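Best colour for a home office wall?

wamham_jo
Painting the study in October and I'm torn between sage and a proper mustard! Desk stays, old Dell tower gets stripped for parts.
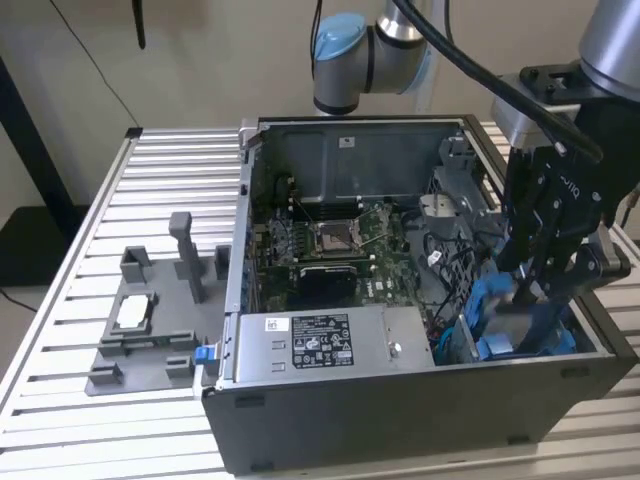 Re: Best colour for a home office wall?

Costel Leka
Mustard, all the way! I did mine with 2 coats and I still grin walking in.

Impi R
Disagree, sorry. Mustard goes grey by evening. Sage is lovely with a lamp on!

wamham_jo
Ooh, sage it is then (maybe). More Dell:

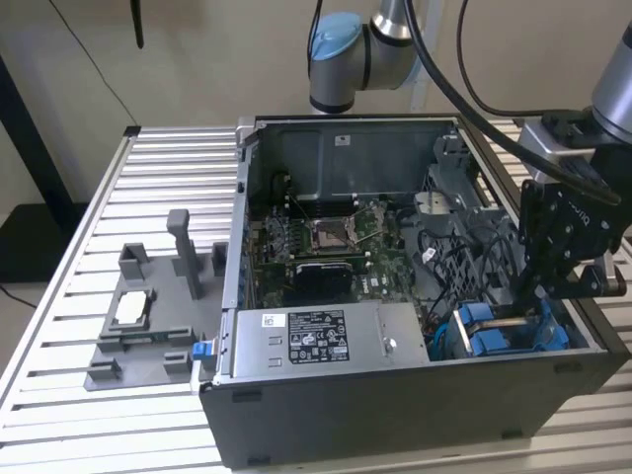 Dell tower, CPU socket empty

Costel Leka
Try a sample pot first!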